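# Dice keep flying off the table, is a tray worth it or do I just need a bigger table?
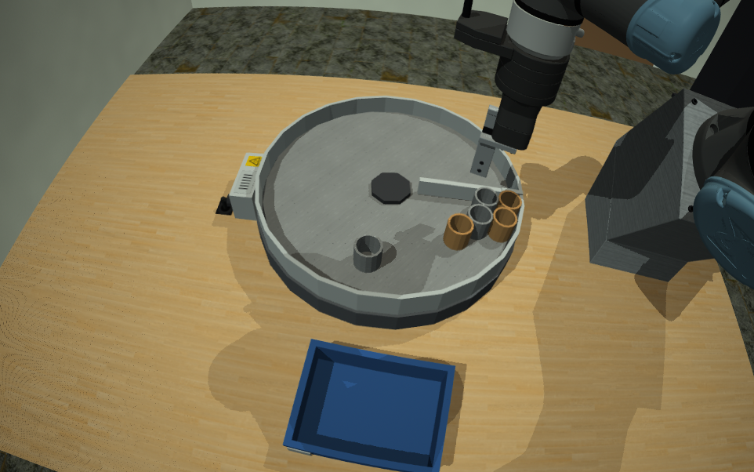 Last edited in November by Kevser Yurt

G'day all. I host a board game night at my place, usually five or six of us around a table that was bought for two people and a fruit bowl. Our main game at the moment is Humorach, which if you haven't played it is mostly rolling great handfuls of dice and arguing about the results. It's brilliant fun but the dice go everywhere. Under the couch, into the chips, once into a glass of red that belonged to my mother-in-law.

What I'm trying to sort out before the next one:

- Is a round tray better than a square one? I keep seeing both and the round ones look nicer but I don't know if that matters once you start rolling.
- Do I need felt or some other lining in the bottom, or is a bare floor fine? My upstairs neighbour is lovely but it's a unit block and we do play until 11 pm.
- How do you stop people's spare bits ending up in the tray? Everyone at my place parks their tokens in whatever container is closest.
- Should each player have one, or one in the middle that everybody reaches for?

I don't want to spend a fortune. The fancy timber ones at the Clarska shop in town were $54 and I nearly fell over. I'm happy to make something if it's a one-afternoon job, but I've got no shed, just a balcony and a very basic toolbox.

Also, if anyone has an opinion on whether a dropped die counts as a roll, please tell me, because it's causing actual friction in my marriage.

Thanks heaps!

**Kevser Yurt**

---

**Barbara Szczepańska**

Oh I have so many opinions on this, sorry in advance!

We've been playing every fortnight for years and have been through pretty much every kind of tray, including a baking tin, a cat bed (unused, I promise) and the lid off a storage tub. So, going through yours in order, more or less.

Round or square: I like round for the middle of the table, because nobody gets stuck with a corner poking at their elbow and everyone's reaching over the same sort of edge. Dice do tend to run along the wall of a round one and curl back in, and I find that quite satisfying to watch. In a square tray they jam up in the corners and sit there leaning on each other, and then you get the cocked dice debate on top of the dropped dice debate. The one thing square does better is packing away. Mine lives on top of the bookcase because it won't fit in any of the game boxes.

Whatever shape you get, look at the height of the side before anything else. If it's too low the big rollers will clear it, and if it's too high the people sitting down can't read the dice without standing up. Take your biggest die to the shop and see how it looks next to the rim. I did this at Urquhart and the fella behind the counter didn't bat an eyelid, so I assume I'm not the first.

Lining: yes, at your place, definitely yes. A hard floor on a hard table is like hail on a tin roof. You can get a sheet of craft felt for a couple of dollars and you don't even need to glue it the first time. Trace around the tray on newspaper, cut the paper slightly small, check it sits flat, then use the paper as your pattern for the felt. If you cut straight from tracing the outside it'll be too big and ruck up around the edge (ask me how I know). Once you're happy, a few dabs of craft glue and some heavy books overnight. Put something soft underneath as well, between the tray and the table. A folded tea towel does wonders and it stops the tray wandering off when someone's reaching.

Oh, and go for a plain colour that's different from your dice! I had a beautiful deep green lining and a set of deep green dice and couldn't read a thing after dinner.

Spare bits: give them somewhere better to go. That's the whole trick really. I put a ramekin in front of each chair before anyone arrives, and tokens go in there. People aren't being difficult, they just want a little dish. Cupcake cases work if you haven't got enough ramekins, but they do tip. If something lands in the tray mid-game, our rule is that it all comes out before the next roll, no exceptions, because a die that bounces off a stray token and ends up on its edge will start a fight.

One or several: for Humorach, one in the middle is good because everybody wants to see the roll anyway. For anything where you're all rolling at once, get two and put one at each end.

For making one, a round cake tin with a felt floor is a ten-minute job and looks better than you'd think. Line the wall too if you can be bothered, it takes the ping out of it. Mine cost $30 all up and half of that was the tin, which I could have pinched from my own kitchen.

As for your marriage: off the table is a re-roll, on the table but outside the tray is ALSO a re-roll, and you agree to it before the first roll of the night. We wrote ours inside the lid of the box.

---

**zedbottle32**

just get the Zullari folding one. clips together at the corners, goes flat, done. mine was $32 and its fine

not round though

---

**Old_Harvey_987**

Going to disagree with Barbara a bit on the felt. It's great for about a year and then it pills, and it holds on to every crumb anyone has ever dropped. Hers is probably in better nick than mine because her friends have manners. I ripped mine out and put in a circle of thin cork, which wipes down and is nearly as quiet. Cut it with kitchen scissors, take your time on the curve, and go around in little snips or it'll crack on you. If you do go with felt, run a lint roller over it after each night.

I'd also look at how people are throwing. We had one bloke who rolled like he was bowling from the Members' end and no tray on earth was going to help him. We got him a cup. He was a bit offended for a week and now he won't play without it. Shake, tip it over inside the tray, lift. It's no louder than rolling if there's a lining in there.

And no, a dropped die doesn't count. Except if it's a good one and your partner has already seen it, in which case you're on your own, mate.

---

**Kevser Yurt**

Legends, thank you! Cake tin and cork it is, with a ramekin for everyone, and I've shown my husband the re-roll rule. He says Barbara is biased. Barbara, did you do the wall in one long strip or in pieces?

---

**Barbara Szczepańska**

One long strip, with the join on the side facing away from me so I don't have to look at it. Cut it a finger's width longer than you need and trim at the end. I've only done it in felt, so if you're using cork on the wall as well, check it'll take the bend before you glue anything.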